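Flundow hand-held gripper pair, used for window and ledge work

Reviewed after one month, May, at the Drindton office

The Flundow kit is sold as a pair of grippers for recording examples of everyday handling, which are then used to train a policy for a two-armed machine. Ours replaced an older Charbonneau pair that had worn jaws and a habit of dropping its clock sync.

Setup took most of a morning. The manual covers calibration in four pages and leaves out the order in which the units must be switched on (left, then right, then the head camera). Get it wrong and the recorder starts but writes no pose data for one hand.

Our task list was short: wiping, picking up small items from a sill, moving a cloth from one hand to the other. We recorded 2037 takes and kept 911 after review. Most rejects were ours - slow starts, a hand drifting out of the other camera's view - but some 2000 seconds of footage went to tracking loss near glass.
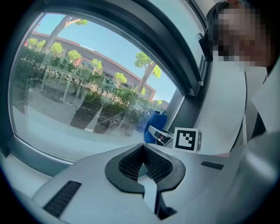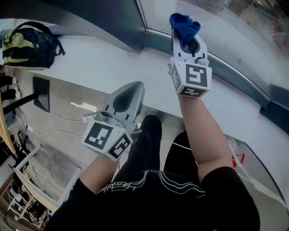

Grip on soft material is good. The jaws close evenly and a folded cloth stays put through a full wipe. Thin, hard items are less certain, and a flat card needs two or three attempts. Trigger travel is long, which tires the index finger but gives a usable range of widths in the data.

Weight is the main complaint. Held at arm's length over a deep sill, each unit becomes tiring within ten minutes, and takes made late in a session show it as a slight sag before contact. We now stop every quarter of an hour.

Export to Rusik format works, with one fault: takes shorter than two seconds are dropped with no warning. Check the log against your own tally.

Spare jaw pads are dear and sold only in sets. The carry case is poor.

Score: 7 out of 10. We would buy a second pair once the export fault is fixed.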